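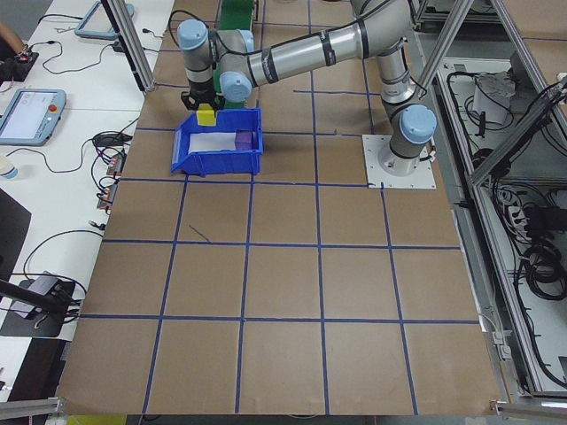
Fig. 4. Papered work surface with tape grid and blue bin.

4. Preparing the sorting table

This section covers papering the table, marking out the grid and lining the bin. Allow 60 minutes for a bare table. Section 5 deals with block storage.

4.1 Covering the surface

1. Clear the table and wipe it down. Let it dry fully.
2. Roll out the Serra kraft paper and pull it flat from the centre outwards.
3. Fix the paper along its outer edges only.

Note: Light creases can stay. Replace any sheet that has lifted or split.

4.2 Marking the grid

4. Mark the cell corners in pencil, using the Hemcombe layout sheet.
5. Lay the long strips first, then the cross strips. Press each one down with a dry cloth.
6. Trim the ends with scissors.

Caution: Do not cut tape with a knife on the table. The blade will go through the paper.

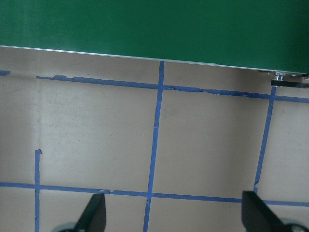
Tape wear should be checked in December and whenever the paper is changed. Run a finger along every strip and feel for raised edges. Ragged edges and small chips, as on the long strip nearest the green panel, do not affect the layout provided the line can still be followed from end to end. Lift stray fragments by hand. Where a gap is longer than 3 cm, take up the whole strip and lay a new one; patches tend to peel.

4.3 Lining the bin

7. Cut a sheet of white Dira paper to the size of the bin floor.
8. Lay it flat and smooth it into the corners.
9. Set the bin on the papered surface, clear of the green belt. Blocks may be left in it.

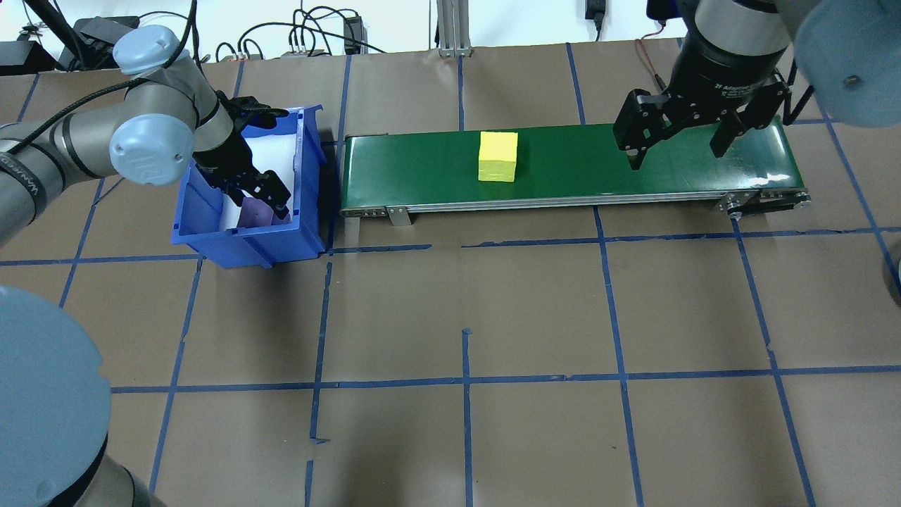

4.4 Final check

10. Confirm that no liner paper stands above the rim of the bin.
11. Enter the paper batch on sheet 16 and initial it.

Spare tape and liners are ordered from Flonimmont through Agata Carbone. Changes to the grid layout must be agreed with Declan Birkett before any tape is lifted.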